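4. Setting up your Lekota rotary cutter and work surface

Lovely - the cutter is out of its box and you're nearly ready for your first strips of fabric! Ten minutes spent here will save you a lot of wobbly patchwork.

4.1 Fitting the blade

1. Slide the safety guard forward until it clicks.
2. Undo the nut on the back and lift off the washer. Keep them together in a saucer (they roll!).
3. Lay the new blade over the post, holding it by the flat sides only.
4. Put the washer back with its curved side facing you, then tighten the nut until the blade turns freely but doesn't rattle.

CAUTION: The blade is sharp all the way round. Close the guard every time you put the cutter down, even for a moment.

NOTE: Cutters sold before September have a nut that tightens the other way. Check the small arrow beside the post.

4.2 Your first cut

1. Press the fabric and fold it with the selvedges together.
2. Line up the fold with a mark on your ruler.
3. Stand up, spread your fingers on the ruler and roll the cutter away from you in one smooth go.

If threads are left uncut, go back to step 4 of 4.1 and loosen the nut a touch.

4.3 Choosing a surface

Maricel Sison, who tested this section with her quilting class, likes to work at hip height, and I'm completely with her - your shoulders will thank you after 40 strips. Give yourself plenty of room too. A big dark mat on a white tabletop makes pale cottons much easier to see. Store cutting mats flat and out of the sun.
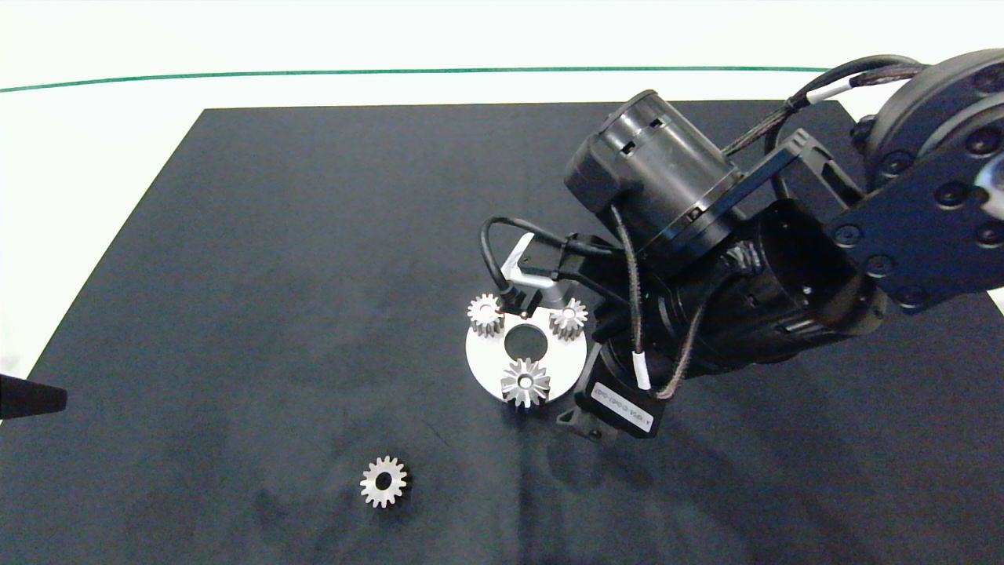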